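Geststead Obituary and Memorial Archive
Progress report to Abbasi Fund, second half
Prepared by Saimi Koivisto, project coordinator
2021-12-26

Short one this time, sorry, office shut and I'm doing this from the kitchen table. Spreadsheet to follow once I can get at the shared drive.

Where we're at

Death notices from the old Clokville paper: 1,140 transcribed and proofed. Target for the period met. The early ones were slow going, tiny type, whole columns where the ink bled through from the back page. Later decades much quicker.

Tribute pages: live since November. Families can add a memory or a correction under any notice. Every entry gets read before it goes up. Mostly lovely stuff, a few family arguments which we've kept off the site and answered by email.

Funeral home records: Ditov Funerals have agreed to let us copy their service registers. Agreement signed, scanning not started. They want anything under 10 years old left out, fair enough, and we've written that into the access policy.

Spelling of surnames is the big headache. Same bloke turns up under 3 spellings in his own notice, his wife's and the headstone. We now keep the name as printed and link the variants behind it, so a search on any of them should bring up the lot. Works for most. Hyphens still break it.
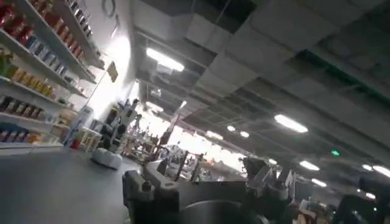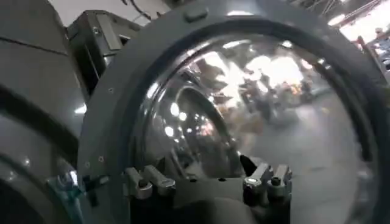 Money

Spent to plan on transcription. Under on travel, as the cemetery visits got pushed back twice. Over on hosting, the tribute pages needed more storage then we were quoted for, mainly people uploading full size scans of the order of service. We've put a limit on uploads and the January bill ought to come down. Would like to move the travel underspend across to cover it, please confirm that's OK in writing.

Not done

Headstone survey, Clokville general cemetery. Around 300 plots in the old section still to be matched to a notice. Some won't ever match, no notice was printed or the paper's missing for that week. We'll list those separately.

Audio memories. Parked. Consent form came back from legal advice with a lot of red on it and I haven't had a chance to redraft.

Large print version of the search guide. Drafted, needs a proofread, library has asked for it again.

Next period

Start on the Ditov registers, oldest first. Finish the old section survey while the weather's still decent in the mornings. Fix the hyphen problem. Redraft consent form and send it to you before anyone gets recorded.

One question from our end: does the Abbasi logo need to go on every tribute page or just the front page? A couple of families have said they'd rather not have it under their mum's notice. I'd prefer the front page only but the funding letter can be read ether way.

Saimi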